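Home » Workshop » Small Repairs » How to put a yellow case back together when you have forgotten how it came apart

You took the lid off on Sunday, full of confidence. It is now some other day and the wiring looks like something you'd pull out of a plughole. Start with the wires, before any board goes near the case.

1. Open the lid fully and let it rest. If it won't stay put, prop it with a book. I use the Trendis parts catalogue, all 1,171 pages of it, and have found no better purpose for it.

2. Look at how each bundle wants to lie. The thicker, coloured one should follow the inner wall of the base and keep its natural bend.
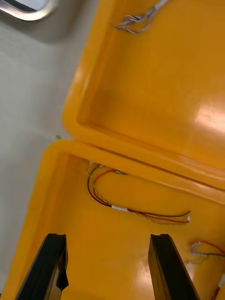
Don't pull it straight. Wire that has spent years in a curve will go back to it, usually while you're doing up the last screw. The thin grey ones in the lid can be teased apart with a fingertip and a bit of patience, or left until you have some.

3. Check the little white connector on the end. If it's cracked, replace it now. Granel sell them in bags of 2,000, which should see you out.

4. Lay your boards out with plenty of room between them, parts upwards. Hold them by the edges. Nii Dogbe, who taught me this, used to say a board should be carried like a slice of someone else's cake.
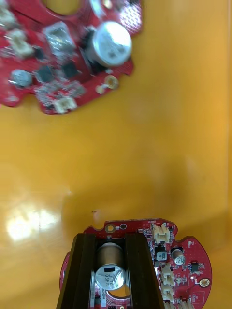

Two red boards, well apart. Mind the large capacitor on the upper one.

5. Find the mounting holes and try the board in place without screws. It should drop in. If you have to persuade it, there's a wire underneath.

6. Plug in, then screw down, a half turn at a time. Close the lid slowly and stop if it feels springy. Springy is wire. Go back to step 2.

Filed under: Tidmont bench notes. 7 comments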